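Food and Materials project, summer term
Group: Dulce Aguirre, Rizwan Herath, Yareli Palacios
Supervisor: Montserrat Cortés

# Wooden utensils in home kitchens: how they are used, washed and replaced

We wanted to know how long wooden spoons and turners last in ordinary homes and what wears them out. The project grew out of a class discussion on throwaway kitchen goods, where several people said wood was the one thing they never replaced.

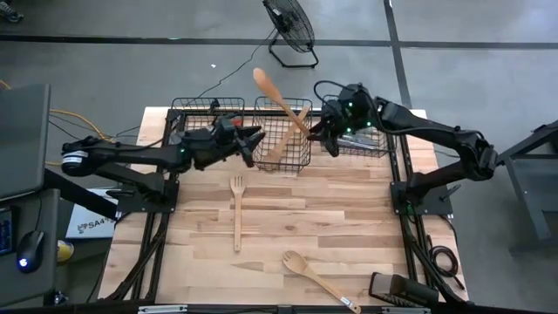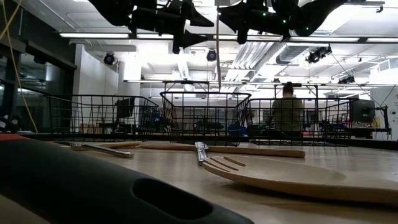 **Why do wooden utensils crack?**

Wood takes in water and swells, then shrinks as it dries. If the outside dries much faster than the inside, the surface is pulled apart and small splits open along the grain. Repeated soaking and fast drying make these splits longer.

## Background

Most wooden utensils sold for cooking are made of beech, olive, maple or bamboo (which is a grass, but is sold alongside the others). Beech is common because it is hard, has a fine grain and does not give food a taste. Olive costs more and has a stronger pattern. Pine is softer and dents easily, so it is less often used for spoons.

Wood does not carry heat well, so a spoon left in a pan for a few minutes can usually still be picked up by the handle. It is also kinder to coated pans than metal. The drawbacks are that it stains, holds smells and needs to be dried properly.

## Method

Prilcombe has 1402 homes. We put a notice up in the library and in the Arriaga bakery, and 17 households agreed to take part. Each one kept a tick sheet by the cooker for two weeks in July and marked down every time a utensil was used for cooking, what it was made of and how it was washed afterwards. At the end we visited each kitchen, looked at the wooden items and asked how old they were.

Jovita Robles from the year above lent us the condition scale from her chopping board project. It goes from "smooth" through "rough" and "stained" to "split". Two of us graded every item separately. Where we disagreed, Yareli looked at it again and her grade was used.

## Results

The sheets recorded 978 uses. Wood was the most used material, followed by plastic or silicone, then metal. The main jobs for wood were stirring sauces, frying onions and making porridge. Very few people used wood for serving at the table.

Washing was more mixed than we expected. Most households washed wooden items by hand, but a good number put them in the dishwasher when it was nearly full and they wanted to finish clearing up. One family used the dishwasher for everything and bought new spoons each winter.

Items that went in the dishwasher were graded "rough" or "split" more often than the hand-washed ones. The split usually started at the end of the handle or at the rim of the bowl. Slotted tools had another weak place, the narrow strips between the slots, and two had lost a strip completely.

Age was hard to pin down. People remembered where a spoon came from better than when. Several had been left by a parent or grandparent, and the owners of these took more care with them. One person had a spoon worn flat on one side from being used in the same pot by the same right-handed cook.

## Oiling test

Only a few households had ever oiled their utensils, so we tried it ourselves. We bought a set of matching beech spoons from the Tradanholm market stall and split them into two groups. One group was rubbed with food-grade mineral oil and left overnight. The other was left as bought. Both groups were soaked in warm water each morning and dried on a rack.

By the end of the test the plain spoons felt furry, mainly around the bowl. The oiled spoons were smoother, but the oil had to be put on again halfway through — water had stopped beading on the surface. We also tried sunflower oil on one spare spoon. It went sticky and smelled stale, so we left it out of the results.

Rizwan sanded one of the furry spoons with fine paper and oiled it afterwards. It went back to "smooth" on the scale.

## Problems with the project

- The households chose to take part, so they may cook more than most people do.
- Tick sheets were sometimes filled in at the end of the day from memory.
- We could not always tell what kind of wood an old item was made of. We wrote "unknown" for these.
- The dishwasher programmes were all different and we did not ask about temperature until the second week.
- Our spoons were new. Older wood might take the oil differently.

## Advice sheet

Montserrat asked us to turn the findings into a short sheet for the households. The text was:

1. Wash by hand in warm soapy water and rinse.
2. Do not leave wood standing in the sink.
3. Dry with a cloth, then stand it up with air on all sides.
4. Oil when the surface looks pale and dull.
5. Sand off any roughness before oiling.
6. Stop using anything with a deep split, as food can get trapped in it.

## Further work

Dulce would like to repeat the test with bamboo and olive next term. The leftover beech spoons are in the drawer marked Solia in the food room, with the oiled ones tied together with string. The tick sheets are in the blue folder.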